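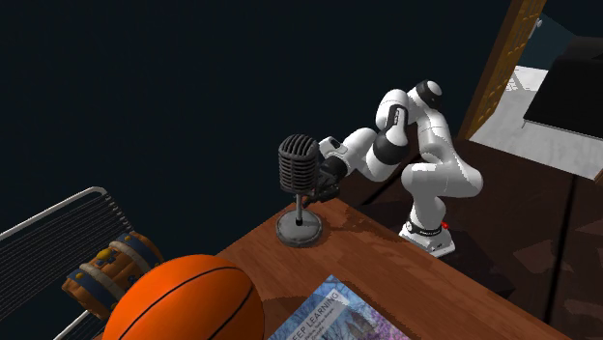 ## Une machine peut-elle déjà débarrasser une table ?

En partie. Dans le simulateur Casado, un bras fixe doit ranger un ballon de basket, un livre et un microphone sur pied. La tâche paraît simple, mais chaque objet pose un problème de prise distinct.

## Quel objet est le plus difficile ?

Le livre. Posé à plat, il n'offre que sa tranche, et une pince à deux doigts ne passe pas dessous. Il faut le pousser jusqu'au bord de la table avant de le saisir. Le ballon dépasse l'ouverture de la pince Hultine et ne peut être que roulé.
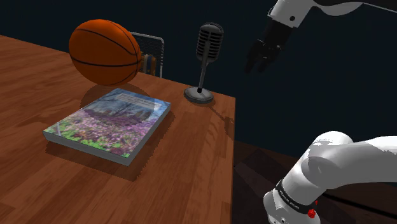
Le microphone se prend par la tige. Sur 100 essais simulés, la version de juillet l'a reposé debout 23 fois. Les autres essais comptent comme des échecs, y compris quand le socle a seulement basculé à la dépose.

## Ces résultats valent-ils pour un vrai salon ?

Non. Le frottement et la masse sont des paramètres du modèle. Danica Procházka prépare une campagne sur banc réel, limitée à 30 essais par objet.

## Et en atelier ?

Le tri de pièces identiques, à position connue, est déjà automatisable. Le rangement d'un établi en désordre ne l'est pas encore de façon fiable.

## Où signaler une erreur ?

Auprès de Vlasta Urban, équipe Gelar, en précisant le numéro de version du simulateur.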